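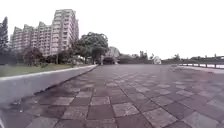 Miklós Szilágyi reckons the darker paving squares show the dirt less than the pale ones, and after a month of walking over them I'm inclined to agree! He wrote in after my grumble about the stains at the Sirnasville end, and says a stiff brush and plain warm water will shift most of it. I tried 2 squares before breakfast (knees not thanking me) and they've come up a treat. If you fancy joining in, bring a brush and meet me by the low wall at 10, any morning in June.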